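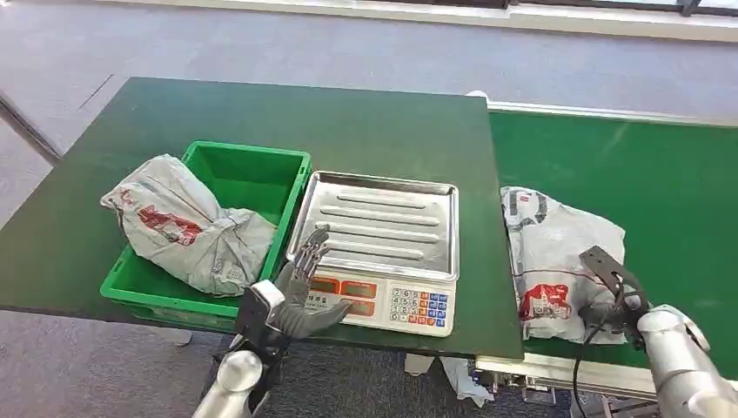
Dahlgren Parcel Weighing Bench
Supplied and serviced by Werkville, Branau

The Dahlgren bench is a weigh-and-pass station for soft parcels: mailer bags, satchels and folded poly bags. It combines a flat worktop, a bench scale, a holding crate and a belt conveyor at one side. The bench is intended for small dispatch rooms and returns counters handling up to 3,000 parcels a week.

Layout

The standard arrangement runs left to right: crate, scale, belt. Mirror-image benches can be built to order. The worktop is dark green and the belt a brighter green, and either can be ordered in grey at no extra charge.

Scale

Stainless steel weighing tray with raised edges and ribbed base. The ribs keep limp plastic from clinging to the metal when a bag is lifted off. Orange display panel on the front face, red digits in two rows. White number keys 0 to 9, with blue and red function keys to the right of them.

Capacity: 25 kg
Warm-up before first weighing: 200 seconds
Zeroing: manual, with the tray empty

The scale is not approved for trade use in the standard configuration. Customers who charge by weight should ask for the verified version at the time of order, as it can't be retrofitted.

Crate

Rectangular green plastic, flared walls, moulded lip, open top. Crates are sold singly. The lip is wide enough to lift by with gloves on. Bags may overhang the rim, provided no part of the bag touches the weighing tray while another parcel is being weighed.

Conveyor

Flat belt, single direction, variable speed. Place soft parcels label side up and folded to less than the belt width. Loose bag necks should be tucked under before the parcel goes on the belt. Stop the belt before clearing a jam.

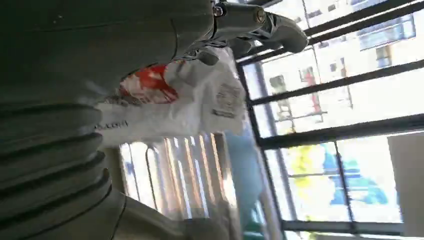

SITING AND LIGHT

The bench may be installed beside a window. Direct sun on glossy mailer plastic produces glare, which makes small print hard to read by eye and slows handheld scanners. Vertical blinds are suitable and can be angled through the day. Roller blinds also work but tend to be left either fully up or fully down.

Keep the scale out of direct sun and clear of opening windows, as a draught across the tray will shift the reading when light bags are weighed. Leave 87 cm of standing room along the front edge of the worktop. The floor must be level. Adjustable feet are included.

Cleaning

Tray: damp cloth, mild detergent, dry before use.
Keypad and display: barely damp cloth. Do not spray.
Belt: soft brush, then damp cloth with the power off.
Crate: hose or sink.

Parts and orders

Spare crates, belts and feet are held at Branau. Scale repairs are handled by Oda Grønli in the Drinthorpe workshop. For quotes and drawings, contact Njål Wallin and include the room dimensions and the preferred belt side.

Specifications current at April 11, 2024.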